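Last updated in December

We use cookies to remember your preferences and to see which posts people read. By staying on this page you agree to this. Accept | Manage settings

The long table at Hutapea

I have been meaning to write about Hutapea since the summer, and every time I sat down to do it I got hungry and wandered off to the kitchen instead. So I am writing this straight after breakfast, which seems the safest time of day for it.

My cousin Qistina was the one who took me there first. She had been going on about the place for so long that I had started to resent it a little, the way you do with a show everyone tells you to watch. It's on the corner past the old Stirnia shoe shop, up a flight of stairs that I would not call friendly, and the sign is small enough that I walked past it 2 times before she came down and fetched me. Upstairs it is all warm light and the smell of frying shallots, and I forgave everybody immediately.

The menu is Padang cooking for the most part, with a few dishes from Ambon tucked in at the back (our grandmother's side of the family, so you can imagine the opinions at our end of the table). We had the beef rendang, dark and nearly dry the way I like it, and a jackfruit curry, and long beans with coconut, and a little dish of green sambal that I kept sliding toward myself when I thought Qistina was looking elsewhere. She was not looking elsewhere. We ordered another.
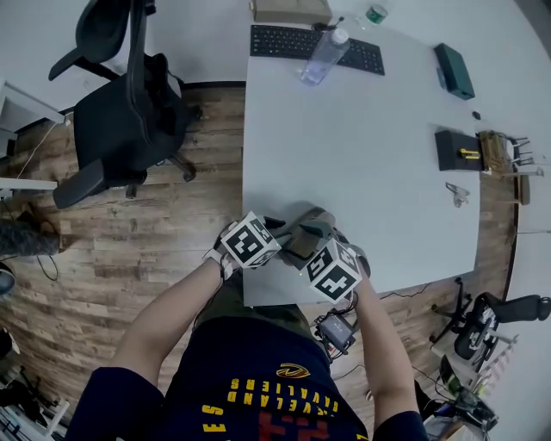

Anyway, that rendang stayed on my mind for weeks, and when my birthday came up I decided to book the long table in the back room. It seats 23 if people are fond of one another, and they let you have the whole spread brought out at once, all the small plates down the middle, with rice at both ends. I phoned, and the man who answered, Shamim, was very patient while I changed my mind about the number of people and then the fish and then the number of people again.

My old neighbor Balakrishnan came all the way in on the train and brought his own jar of lime pickle, which I thought was going to be awkward, but Shamim asked to try some and took a spoonful back to the kitchen, and a plate of fried tempeh came out that we hadn't ordered. Sota, who eats like a bird as a rule, had three helpings of the fish in turmeric and then went very quiet. I don't think I've ever seen him so content!

If you go, a few thoughts. The soto is better at lunch than in the evening, I couldn't tell you why, but I've tried it both ways and I stand by it. The chicken satay is fine, and perfectly nice for children, but I would save the room for the eggplant with chili, which comes out glossy and soft and a good deal hotter than it looks. Ask for the crackers early. They come in a big tin and they go fast. And if there is cassava cake on the board you should say so when you sit down, or it will be gone by the time you've finished, and you'll have to watch the next table eat it, as I did in the spring.

My one grumble is the noise. The back room has a hard floor and a low ceiling, and once everybody gets going you end up leaning right across the plates to hear anything. I got sambal on my good cuff doing exactly that. Still, I'd rather a loud room than one where you feel you have to whisper over your soup.

I've asked twice now for the eggplant recipe and have been given a smile both times. My own version is getting closer, I think. I used palm sugar last week and let the chilies go a little longer in the oil, and it was very nearly right, only too sweet. I'll try it again with less and let you know.

Fitriani

Get new posts by email. Enter your address to subscribe. You can unsubscribe at any time.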